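Teaching the Small Ones in a Church With Many Languages

02/03/2018

When I moved to Grevstead, I could understand a sermon only if the pastor spoke slowly, and he did not. So I was put to help in the children's room, where the sentences are short. I have stayed there for 11 years, and I learned a good part of my English from the story of Jonah.

Our church has families from many places. On a usual Sunday, 6 languages are spoken in the hallway before the service, and the children change between them without thinking. The teacher does not have this gift. For a long time we used the same printed lessons that every church in the county was using, with a page to read aloud and a page to color. The reading page was the trouble. A child who came to the country in January cannot follow a full page about Nehemiah and the wall, and she will look at the door until her mother comes.

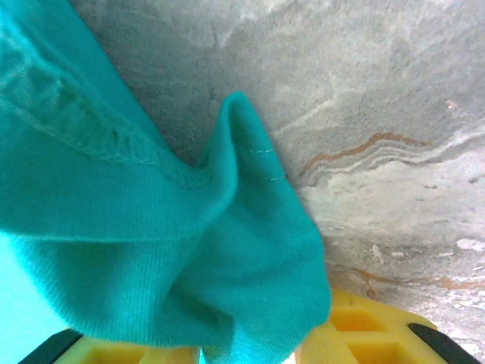

We began to change things with the memory verse. Before, each child had to say it alone, standing up, in English. Now we say it together, first in English and then in one other language, and a different family brings the second language each month. The parents write it on a big paper with the sounds spelled out. The children laugh very much when I try the Vietnamese one — I also laugh — and after this the shy ones are less afraid to try the English.

Songs were easier than I expected. A child can sing a word for half a year before she knows what it means, and it does no harm. We keep the same few songs for a whole season. Some adults complained that they were tired of hearing them through the wall. The children never complained.

The Bible story itself took more work. A church in Belline, the next town to ours, was telling stories in a way that I wanted to copy, so I visited them for 2 Sundays and sat in the back on a chair made for a five-year-old. The teacher there used no book. She told the lost sheep in maybe thirty sentences, and many of them were the same sentence: "He looked, and he did not find it." By the third time the whole room was saying it with her. When the sheep was found, one boy stood up and shouted.

I went home and tried to write my own story like this. It is harder than it looks. My first one was the feeding of the crowd, and I had put in every detail from all four Gospels, and it was too long even for me. I cut it until there was a boy, a lunch, and many hungry people. The line that repeats was "Is it enough?"

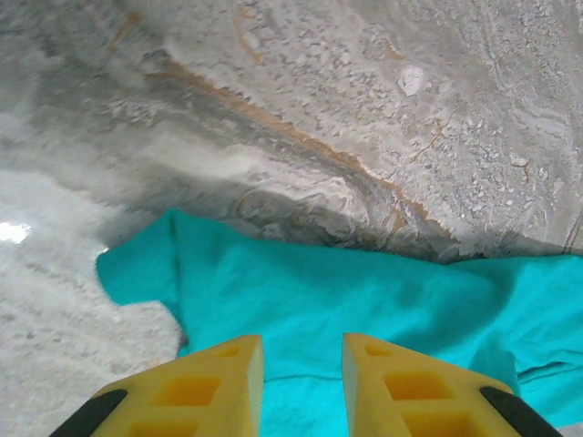 There is a real question about what is lost. One grandfather in our church told me that he learned whole psalms as a child, with no pictures and no games, and that they kept him company in hard years. I think he is right to worry. So with the older group we now learn one psalm from beginning to end, slowly, over the winter. They have reached the middle of Psalm 121, and two sisters are already ahead of me.

If your church would like to begin, I would start with only one story and tell it for a month. Tell it the same way every week. Ask the parents for the word "bread," or "boat," or whatever word the story needs, and write these words on the wall where the children can reach them. Please leave the coloring page also. I was too strict about it in the beginning, and many children listen better when their hands are busy.

Next month we start with Ruth, and I am still looking for the line that repeats.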